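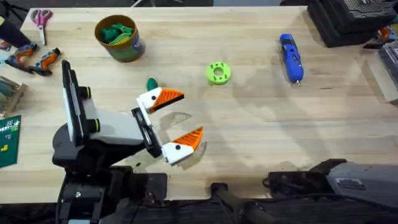
Bench Automation at Plultora: Questions from Staff

The two-arm bench goes into regular use in the small parts room in April. These are the questions that came up at the shift meetings, with answers from Giorgia Gentile (operations) and Iestyn Bellis (small parts lead). If yours is missing, see the end of the page.

Is anyone losing their job?

No. The small parts room has 11 people now and will have 11 after the change. Two positions will have different duties, and both people have already agreed to them.

What will the arms do?

Picking up, holding, turning and setting down small parts. Anything that needs a hand tool stays with people for now. So does final inspection.

Will I have to learn programming?

No. Operators load the bench, start a saved job and stop it when something looks wrong. Zihan Yu writes and changes the jobs. If you want to learn that side, tell her – there are two training places open and no experience is required.

Why are there still hand tools on the bench?

It is a shared bench. People work on it when the arms are off, and scissors and drivers stay within reach. Keep them toward the back and the left side. If you move something into the middle, put it back before you start a job.

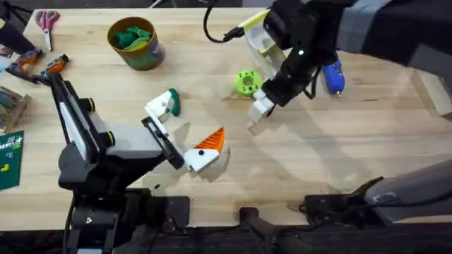

Both arms at the bench, with a part held in the left gripper.

Can I reach in while the arms are moving?

No. Press stop, wait until both arms are still, then reach in. This applies to picking up a dropped part as well.

What happens when an arm drops something?

Stop the job, put the part back at its start position and run the job again. Write it in the bench log. Drops are not counted against the operator.

Does my pay change?

Base pay stays the same. Operators who complete the bench training move up one step on the skills scale, starting with the next pay period.

How long is the training?

Nine hours, split over three shifts, all on paid time. Mizanur Wickramasinghe runs the sessions.

Will the arms be used to track how fast I work?

The system records when a job starts, stops and faults. It does not record who is on shift, and supervisors do not get a report by person.

Who do I ask?

Iestyn is at the bench on Wednesday afternoons. For pay questions, call Giorgia at extension 2890.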